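구멍이 있는 부엌 도구 이야기

부엌 서랍이나 선반을 살펴보면 구멍이 뚫린 물건이 꽤 많습니다. 채소를 씻을 때 쓰는 채반, 국수를 건지는 체, 머리 부분에 길쭉한 틈이 난 뒤집개도 있습니다. 그릇은 보통 물이 새지 않아야 좋은데, 이런 물건에는 일부러 구멍을 냈습니다. 이번 글에서는 구멍이 부엌에서 어떤 일을 하는지 알아봅니다.

채반은 무엇을 하나요?

채반은 바닥과 옆면에 작은 구멍이 많이 뚫린 그릇입니다. 둥근 것도 있고 길쭉한 타원 모양도 있습니다. 지역이나 집에 따라 소쿠리, 바구니, 체라고 부르기도 합니다. 원래 채반은 싸릿가지로 납작하게 엮은 것을 가리키는 말이지만, 요즘은 구멍 뚫린 그릇을 두루 채반이라고 부르는 사람이 많습니다. 이 글에서도 그렇게 부르겠습니다.

딸기를 씻는다고 생각해 봅시다. 보통 그릇에 딸기를 담고 물을 부으면 물과 딸기가 함께 그릇에 남습니다. 물을 버리려면 그릇을 기울여야 하고, 그러다가 딸기가 개수대로 굴러떨어지기도 합니다. 채반에 담으면 물은 구멍으로 빠지고 딸기만 남습니다. 딸기가 구멍보다 크기 때문입니다.

이렇게 크기가 다른 것을 구멍으로 나누는 일을 '거르기'라고 합니다. 구멍보다 작은 것은 지나가고, 구멍보다 큰 것은 지나가지 못합니다. 모래밭에서 체로 모래와 자갈을 나누어 본 적이 있다면 이미 거르기를 해 본 것입니다.

구멍의 크기

구멍은 거를 것에 맞아야 합니다. 쌀을 씻을 때 구멍이 큰 채반을 쓰면 쌀알이 물과 함께 빠져나갑니다. 그래서 쌀은 그물이 촘촘한 체에 씻습니다. 감자나 사과처럼 큰 것은 구멍이 커도 괜찮습니다.

밀가루를 치는 체는 그물눈이 아주 작습니다. 밀가루 덩어리를 체에 넣고 흔들면 덩어리가 부서지면서 고운 가루가 아래로 내려옵니다. 찻잎을 거르는 작은 체도 그물눈이 작습니다. 찻물은 지나가고 찻잎은 남습니다.

그런데 구멍이 작으면 늘 좋을까요? 구멍이 너무 작으면 물이 천천히 빠집니다. 작은 찌꺼기가 끼어 막히기도 쉽습니다. 국수를 삶은 다음에는 뜨거운 물을 빨리 빼야 하므로, 국수는 빠지지 않으면서 물은 시원하게 내려가는 구멍이 알맞습니다.

구멍이 왜 여러 개일까요?

채반에 구멍이 하나뿐이면 물이 그 구멍으로만 나가야 합니다. 게다가 상추 한 장이 그 위에 붙으면 길이 막힙니다. 구멍이 여러 곳에 흩어져 있으면 몇 개가 막혀도 물은 다른 구멍으로 나갑니다.

채반의 구멍을 직접 세어 본 어린이가 있습니다. 코스텔 토미치는 집에 있는 플라스틱 채반에 수성펜으로 표시를 하면서 구멍을 끝까지 세었습니다. 모두 967개였습니다. 저녁을 먹기 전에 시작해서 자기 전에 끝났고, 표시는 나중에 수세미로 닦았다고 합니다.

식탁 위의 그릇과 도구

구멍이 없는 것과 있는 것을 나란히 놓고 보면 차이를 알기 쉽습니다. 접시나 컵은 담은 것을 지키고, 채반은 담은 것 가운데 일부를 내보냅니다. 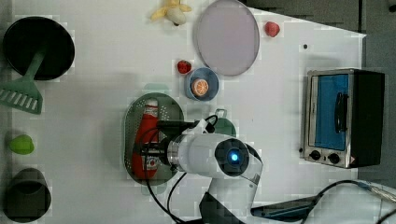 진한 초록색 타원형 채반에 케첩 병이 누워 있습니다. 구멍이 난 도구를 하나 더 찾아보세요.

초록색 뒤집개를 찾았나요? 머리 부분에 틈이 나 있습니다. 둥근 바닥의 검은 냄비 쪽에 손잡이가 걸쳐 있습니다. 타원형 접시와 하늘색 작은 그릇은 음식을 담는 물건입니다. 하늘색 그릇에는 반으로 자른 오렌지색 과일이 들어 있습니다.

그럼 케첩 병도 채반으로 거를 수 있을까요? 병은 채반의 작은 구멍보다 훨씬 크니까 빠질 수 없습니다. 다만 병 겉에 묻은 물을 뺄 때라면 채반이 쓸모가 있습니다. 헹군 병이나 컵을 채반에 두면 물방울이 구멍으로 떨어져서, 물이 고인 자리에 그릇이 잠겨 있지 않습니다.

뒤집개의 틈

뒤집개에 난 길쭉한 틈도 채반의 구멍과 비슷한 일을 합니다. 프라이팬에서 전을 들어 올리면 기름이 조금 따라 올라옵니다. 이때 틈이 있으면 기름이 아래로 떨어집니다. 삶은 만두나 데친 채소를 건질 때도 물이 틈으로 빠집니다.

틈이 없는 뒤집개도 있습니다. 판이 막혀 있어서 부드러운 음식을 고르게 받쳐 줍니다. 두부처럼 부서지기 쉬운 음식에는 이런 뒤집개가 편할 때도 있습니다. 국을 뜰 때는 틈이 있는 도구를 쓰면 안 됩니다. 국물이 다 새고 건더기만 남습니다. 국에는 국자를 씁니다.

뒤집개에 틈을 낼 때는 너무 많이 내지 않습니다. 틈이 많을수록 남는 부분이 가늘어져서 무거운 음식을 들 때 휘기 쉽습니다.

집에서 해 보기: 물은 얼마나 빨리 빠질까?

준비물은 다 쓴 종이컵 두 개, 연필, 물, 큰 그릇, 초시계입니다.

먼저 종이컵 하나의 바닥에 연필 끝으로 구멍을 한 개 뚫습니다. 다른 컵의 바닥에는 같은 크기로 구멍을 네 개 뚫습니다. 연필이 손 쪽을 향하지 않게 하고, 어려우면 어른에게 부탁하세요.

첫 번째 컵의 구멍을 손가락으로 막고 물을 가득 붓습니다. 큰 그릇 위에서 손가락을 떼고, 물이 다 빠질 때까지 걸린 시간을 잽니다. 두 번째 컵은 구멍이 네 개라서 막기가 조금 어렵습니다. 손바닥을 바닥에 꼭 대면 됩니다. 같은 양의 물을 붓고 다시 시간을 잽니다.

라헬 레너가 이 실험을 했을 때 구멍이 한 개인 컵은 40초, 네 개인 컵은 15초가 걸렸습니다. 네 배로 빨라지지는 않았습니다. 손으로 뚫은 구멍의 크기가 조금씩 달랐고, 손바닥을 뗀 때와 초시계를 누른 때도 똑같지 않았을 것입니다. 여러분의 컵에서는 다른 숫자가 나올 수 있습니다. 같은 컵으로 세 번씩 재어 보고 숫자를 비교해 보세요.

실험이 끝난 물은 버리지 말고 화분에 주어도 됩니다.

물은 왜 구멍에 조금 남을까요?

채소를 씻고 채반을 들어 보면, 물이 거의 다 빠진 뒤에도 작은 구멍 몇 개에 물이 얇게 걸려 있습니다. 물은 서로 끌어당기는 성질이 있고, 그릇의 겉면에도 달라붙습니다. 그래서 작은 구멍에는 물이 막처럼 남을 수 있습니다. 채반을 가볍게 흔들거나 톡톡 치면 이 물이 떨어집니다.

상추나 깻잎처럼 넓은 잎은 물을 많이 머금습니다. 채반에 그대로 쌓아 두면 잎과 잎 사이에 물이 남으니, 중간에 한 번 뒤섞어 주면 좋습니다.

채반을 쓰고 나서

구멍에 낀 찌꺼기는 마르면 잘 떨어지지 않습니다. 쓰고 나서 바로 헹구고, 바깥쪽에서 안쪽으로 물을 뿌리면 끼어 있던 것이 밀려 나옵니다. 남은 것은 부드러운 솔로 문지릅니다. 다 씻은 채반은 엎어 두거나 걸어서 말립니다.

뜨거운 국수를 채반에 쏟는 일은 어른이 합니다. 김이 한꺼번에 올라와서 손과 얼굴을 델 수 있습니다. 플라스틱 채반은 뜨거운 냄비나 오븐 가까이에 두지 마세요. 모양이 변할 수 있습니다.

낱말 풀이

거르기: 구멍이나 그물을 써서 크기가 다른 것을 나누는 일.
건더기: 국물 속에 들어 있는 고기나 채소 같은 것.
데치다: 끓는 물에 잠깐 넣었다가 꺼내다.
촘촘하다: 틈이나 사이가 아주 좁다.

더 생각해 보기

부엌 밖에도 구멍으로 나누는 물건이 있습니다. 욕실 바닥의 배수구 덮개는 물을 보내고 머리카락을 붙잡습니다. 창문의 방충망은 바람을 들이고 벌레를 막습니다. 여러분의 집에서는 또 어떤 것을 찾을 수 있나요? 찾은 물건의 이름을 쓰고, 지나가는 것과 남는 것을 옆에 적어 보세요.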